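4. Booking and Preparing Your Storage Crates

Welcome back! If you have finished Section 3, your Flodero account is open, your moving date is saved, and both of your addresses are on file. In this section we will walk you through ordering your reusable crates, getting them ready, and packing them so that the crew can carry them out to the truck without stopping to ask you what goes where. Set aside an evening for the first part. The packing itself will take longer, and most households spread it over a week or so.

You will need your customer number (it is on the welcome letter), a ballpoint pen, the sheet of Cleken labels from your starter packet, and a phone or tablet with the app installed.

4.1 Ordering the crates

1. Open the app and tap Crates, then New Order. Your moving date should already be showing at the top of the screen. If it isn't, go back to Section 3.4 and save it again, and please don't type it in by hand on this screen, as the two dates can end up different and the delivery desk will go by the wrong one.

2. Choose your crate size. The Kolex Standard is the one most people want for kitchens, books, toys and bathroom things. The Kolex Long is made for lamps, curtain rods, rolled-up rugs and anything else that won't bend. You can mix the two sizes in one order.

3. Pick a delivery window. We deliver crates in the morning or the afternoon, Monday through Saturday. Someone has to be at home to sign for them, but it can be a neighbor or a grown child as long as you enter that person's name in the box marked Receiving.

4. Check the deposit line before you tap Confirm. The deposit is held on your card and released when the last crate is scanned back in. It can take your bank a few days to show it, so don't be alarmed if it is still there on the weekend after your move.

Note: Crates are lent for 14 days. If you think you'll need them longer (and plenty of people do, especially with a baby or a new job in the mix), tap Extend at least two days before the end. The first extension is free.

4.2 When the crates arrive

1. Count the crates with the driver and sign on the driver's handheld. The crates come nested in stacks with the lids folded back.

2. Lift them apart one at a time, from the top. New crates can grip each other rather tightly. A gentle twist does it. Please don't put a foot in the lower one and pull!

3. Fold both halves of the lid closed and press along the middle until you hear a click. If a lid will not click, put that crate aside and report it under Help, Damaged Item. We'll swap it on the next run.

Caution: Never carry a stack of more than three empty crates on stairs. You can't see your feet over them.

4.3 Labeling

We know labeling is the dull part, and we also know from our own moves that it is the part you'll be most grateful for later on. Ayman Ouazzani, who wrote the first edition of this guide, moved his family of five with no labels at all and spent his first night in the new house eating soup with a measuring spoon.

1. Peel one Cleken label and stick it on the short end of the crate, under the handle. Labels on the lid disappear as soon as another crate goes on top.

2. Write the room it is going to, in capital letters. Use the name of the room in the NEW home. "Back bedroom" may mean something quite different at the other end.

3. Scan the square code with the app and type a few words about what is inside. "Baking pans, blue mugs" is plenty.

4. If the crate holds anything breakable, add a red corner sticker to the same end.

Your sheet has numbers printed on it already, and they don't start at one. If your first label says 3,324, nothing is wrong, and you don't have 3,323 crates missing.

4.4 Packing

1. Put the heaviest things at the bottom and fill the gaps with towels, dishcloths or other soft household goods you have to move anyway. It saves on paper, and it means less to throw out when you get there.

2. Stand plates on their edges, with something soft between each one and the next. Glasses go upside down, in a single layer.

3. Keep flat, light things for last. Table mats, trays and thin cushions make a good top layer, and they keep the items underneath from rattling against the lid.

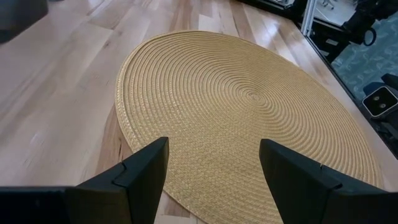

4. Close the lid and try lifting the crate by both handles. If you can't raise it to your knees in comfort, take something out. Books are the usual culprit - half a crate of books topped up with bedding is about right.

5. Stack finished crates against an inside wall, no more than four high, with the labels facing the room. Leave a clear path to the door.

Caution: Do not pack paint, lighter fluid, propane, bleach or loose batteries. The crew is not allowed to load them, and they'll have to leave the whole crate behind.

Note: Medicines, passports, house keys and chargers should travel with you. Put them in a bag, and put the bag in your car before the crew arrives.

4.5 If something goes wrong

The app says a label is already in use. Someone in your household may have scanned it on another phone. Open All Crates, look for the number and tap Merge.

You ran out of crates. Tap Add to Order. Requests made before noon are normally delivered the next working day.

Your moving date has changed. Call the Nasr Street desk and ask for extension 239. Adel Ait Brahim and his team can move the crates and the truck together, and the app can only move one at a time.

Go on to Section 5, Getting the Building Ready, when all of your crates show a green check mark.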